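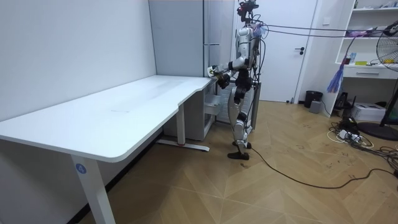 Elīna Hunt spent the first 30 minutes of every coaching session saying nothing about herself. She talked about her team at Resov, the budget, the move to Sandusside. Her coach, Aivar Sproģis, let her talk.

In September he asked what she wanted from the job. She had no answer, so he sent her home with the question and a notebook.

She filled four pages. Most of it was about people she had avoided — her deputy, mainly. They had lunch the next week. It was awkward, she says, and they have had lunch every Thursday since.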